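# Ununa Wrist-View Grasp Planner, release 12

Ununa is a grasp planning package from Clalden. It takes the wrist camera stream, picks a grasp, and hands a finger width and an approach path to your arm controller. It ships with a simulator so you can try a cell layout before you commit hardware to it.

We resell it, we've used it, and this page is our own copy. Clalden's brochure says the planner "understands objects." It doesn't. It fits shapes to pixels and scores them, and it does that fairly well.

**What you get**

- Planner library, C++ and Python
- Simulator with wrist and overhead views
- Replay tool (the part we'd pay for)
- Driver packs for Honberg and Wikström arms
- 12 months of updates, then a paid renewal 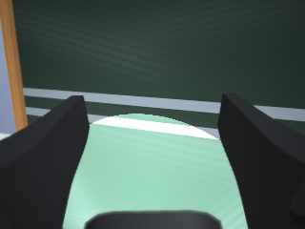
The simulator renders hard shadows by default, and so far we haven't found a good reason for it. Clalden says it makes the perception side tougher. Maybe. Our own runs with soft shadows turned on scored the same, and took longer. Try both before you believe either of us.

**What we measured**

We ran 1,296 simulated picks in June, with stock settings and no tuning. The planner gave up on 17 of them and said so in the log, which we count in its favor. A planner that quits is easier to live with than one that squeezes air and reports success - and release 10 did plenty of that.

Those are simulated picks. We have no real-cell figure that we'd put our name to, and we'd be careful with anyone who offers you one without showing the parts.

**Where it struggles**

Parts that stick out of a round body still throw off the width estimate. The shape fitter likes plain cylinders, and a knob or a handle gets either ignored or folded into the diameter. You can mask it by hand in the config file. The manual calls this "optional refinement." Plan on doing it.

Mesh and other dotted surfaces are the other weak spot. Turn off the texture filter for those and use the edge score alone. 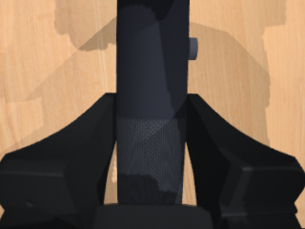

Trygve Nordin wrote to us that we are too hard on the width estimate. His view is that most of the bad numbers come from a poor camera calibration, and that redoing it fixed nearly all of his. He also thinks the replay tool is overpriced, so we don't agree on much.

We redid our calibration after his note. The estimate got better on plain parts and stayed bad on parts with knobs.

**Requirements**

Linux only. A graphics card is needed for the simulator, but the planner runs without one. The Wikström driver needs its own license key - ask us before you order, as it isn't in the base price.

Page last checked 19/03/2024.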